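Notes for the flooring talk, Plillholm library, March 26, 2026
Areti Theodorakopoulos

Start on time. Say hello, give my name, and say the talk runs in two halves with questions at the end. Handouts are on the chair by the door.

Open with the pictures and leave them up while people sit down. Ask who has a wood floor at home and who has something made to look like one.
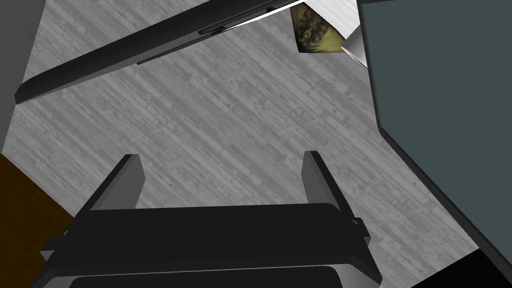
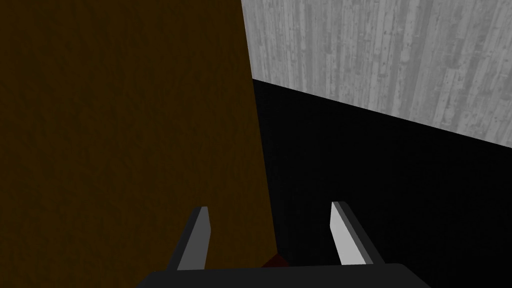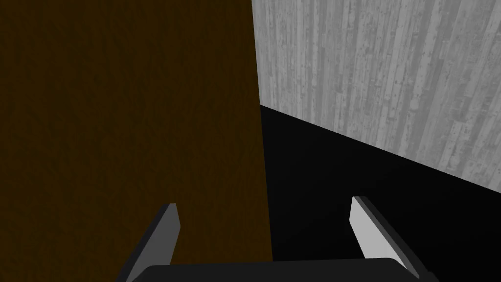 ## 1. Why I started looking down

Tell the Phuthong house story. I bought the place in July with carpet in every room. Pulled up a corner in the hall closet and found pine boards under two layers of old vinyl. It took me 11 weekends to get the hall and front room clear. Most of that was staples.

Don't go long on the staples. Last time I lost ten minutes there.

What I want people to take from the story: check a closet or a corner before you pay for anything. Old floors are often still there, and a closet corner has usually had the least wear.

## 2. What you may find

- Solid boards nailed to joists. Can be sanded several times over their life.
- Thin strip flooring over a subfloor. Can be sanded, but check the thickness at a floor vent first.
- Engineered boards with a real wood top layer. Some can be sanded once, some not at all.
- Printed flooring. Can't be sanded. Clean it, patch it, or replace it.

Pass around the offcuts here. The short one with paint on the back is from my hall. Ask for them back – I lost the oak piece at the Andik talk.

Safety point, say it slowly: old vinyl tile and the black glue under it can contain asbestos. Don't scrape it or sand it before it has been tested. Same for old paint and lead.

## 3. Sand it or leave it

My own view is that people sand too soon. A floor that looks gray and tired may only need the old wax taken off. Try a small spot behind a door with a cleaner made for wood floors and wait a day.

If you do sand:

1. Set the nail heads below the surface.
2. Start with the coarsest grit the floor needs and work up.
3. Keep the drum moving whenever it touches the wood. A stop of a second or two leaves a dip you will see every morning.
4. Vacuum between grits.
5. Do the edges with each grit as you go, before changing paper.

Mention cost. I spent 77 dollars on sandpaper for the two rooms and thought that was a mistake on the receipt. The rental for the drum sander was separate.

## 4. Finish

Oil is easier to touch up. Water-based finish dries faster and smells less. Oil-based varnish turns amber over time, and some people like that.

I used Puten oil in the hall, two coats. Tell them I have no deal with the company. The front room got a water-based finish, and I still go back and forth on which I prefer.

Oily rags can catch fire on their own. Lay them flat outdoors to dry, or put them in a metal can with water and a tight lid.

## 5. Questions

Likely ones: squeaks, dog scratches, gaps in winter. For gaps, say wait until summer before filling – many close up when the air is damp.

The room has to be clear by closing, so stop at question 19 on the card pile at the very latest. Collect offcuts. Turn off the projector.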